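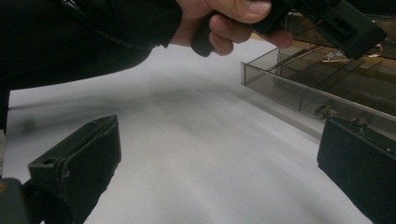
A reader on the Soltiscombe list wrote in to say that clear parts trays are a waste of money, and that a row of jam jars did the same job in her garage for years. Jars are fine for nails and wood screws. For small cylinders, short pieces of wire and clips, a tray with dividers is easier to live with. You can see what is in it from across the bench, and you don't have to tip everything out to find one piece.

Choosing a tray

Smoke-tinted plastic hides scratches better than fully clear plastic, but it makes dark parts harder to see. Put light-colored parts in it, or work under a lamp. Check that the dividers reach the floor of the tray. On the cheap Flisell trays we tried, thin wire slid under the divider and ended up in the next compartment.

Storing wire

Coil leftover wire loosely around two fingers and tuck the end through the loop. Don't bend it sharply. Copper wire kinks, and a kink is where it breaks later. Anything shorter than 9 inches can go in the tray. Longer pieces belong on a nail or a spool.

Small parts

Keep one kind of part to a compartment. If you are short on compartments, put mixed parts in small bags first. A strip of masking tape on the front wall makes a good label and peels off when the contents change.

Cleaning

Empty the tray completely, then wash it in warm water with a drop of dish soap. Skip acetone and strong thinners, which cloud most clear plastics. For glue spots, try a plastic scraper. Light scratches can be rubbed down with 800 grit paper used wet, followed by plastic polish. Don't start with 100 grit. It leaves marks you will be polishing out until Friday.

Let the tray dry with the open side down. Metal parts put back into a damp compartment will rust.

On the bench

Set the tray on a rubber mat so it stays put when you reach in. Iltesen and Hamdy both sell mats by the foot, and a piece of old shelf liner works too. Close the tray or move it to a shelf before you start drilling or sanding.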